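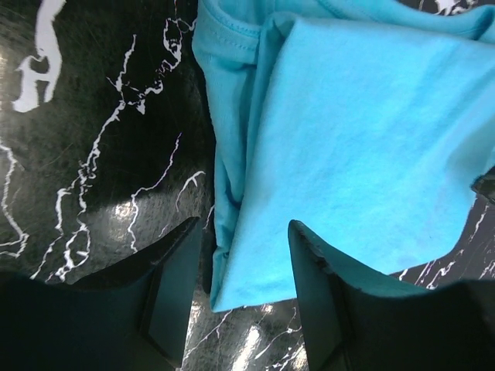

Teaching an Arm to Fold a T-Shirt: A Walkthrough for Student Clubs

When our robotics club at Solberg started up again in February, we wanted a project that a brand-new member could understand in one sentence, and "make the arm fold a shirt" won by a mile. It sounds easy! You have been folding shirts since you were six or so, and you can do it while watching television. Then you hand the job to two stiff fingers and a camera, and you find out how much your own hands were doing without telling you.

I've written up the way we run it now, after a good deal of fumbling, so that another club can get going in a couple of afternoons. You'll need an arm with a two-finger gripper and a small camera at the wrist, a way to drive the arm by hand (we use a leader arm, but a game controller will do), a table, and a shirt. Our recording program is a homemade thing called Flumitz, written by club members over two summers. Any program that saves the camera picture together with the joint positions will serve you just as well.

Step 1: Pick your shirt and stick with it

Choose a plain cotton T-shirt in a bright color. Ours is turquoise, and I've grown very fond of it. A soft knit is kind to beginners, as it bunches up a little when the fingers close and gives them something to hold. Slippery sports shirts are a misery, so save those for later in the year. Wash the shirt once before you start, and please don't iron it. You want it to behave like laundry.

Step 2: Think about the tabletop

The shirt has to stand out from whatever is under it. We work on a glossy black surface with a white marble pattern, and the blue shows up beautifully against it. The shine is another matter. Light bounces off in pale gray patches, and from the wrist camera a patch like that can hide the very spot you're trying to judge. Move your lamps before you move anything else. Turn them toward the wall or the ceiling, look through the wrist camera, and keep nudging until the brightest patches are out of your way. If you can't get rid of them all (we never have), at least leave the lamps in the same place for every session, and put tape on the floor where the stands go.

Step 3: Come in with the fingers open

This is where new drivers spend most of their time, so be patient with them. Bring the gripper down slowly with one finger on either side of the piece of cloth you want. A folded corner or a loose flap is your best friend, so aim to have it hanging in the gap between the fingers before you even think about closing. If all you have is a flat stretch of cloth, go find a crease.

Watch the wrist view and not the arm. Everyone looks at the arm at first, and everyone closes too early. In the wrist view the fingers look enormous, and that takes some getting used to, but you can see exactly what lies between the tips.

Keep the tips just touching the table. Press harder and the arm will push back, the motors will complain, and you'll wear down the ends of the fingers. Check them with your thumb now and then and wipe off any lint.

Step 4: Close, pause, lift

Close the fingers gently and count to 2 before lifting. The pause feels silly, but it gives the cloth time to settle and gives you a clean spot in the recording to look at afterward. Lift just high enough to clear the table, carry the cloth across, and lower it all the way before you let go. Dropping it from above gives you a fold that slides open again.

Hems are worth a special mention. The double row of stitching makes the cloth thicker and stiffer there, so a hem keeps its line nicely when you carry it. We try to grab near a hem for the last fold.

Step 5: Record more than you think you need

Our first set had 19 runs in it, and the arm learned to wave politely over the shirt. The set we use today has 470, collected over about 6 weeks by everybody who could spare an hour after class. Muss up the shirt differently each time. Throw out a run if the driver bumped the table, but keep the ones where a grab missed and the driver went back for another try, as those taught our arm a lot.

Step 6: Train, test, and change one thing

We train overnight on the old lab computer (its name is Illum, and it hums) and test the next afternoon with the lamps exactly where the tape says. If the arm keeps closing on nothing, go back to Step 3 and record more approaches. If it grabs well and folds badly, look at your lowering. Change a single thing between tests and write it in the notebook, even when you're certain you'll remember.

Once you have one neat fold, try the sleeves. We're still working on the left one.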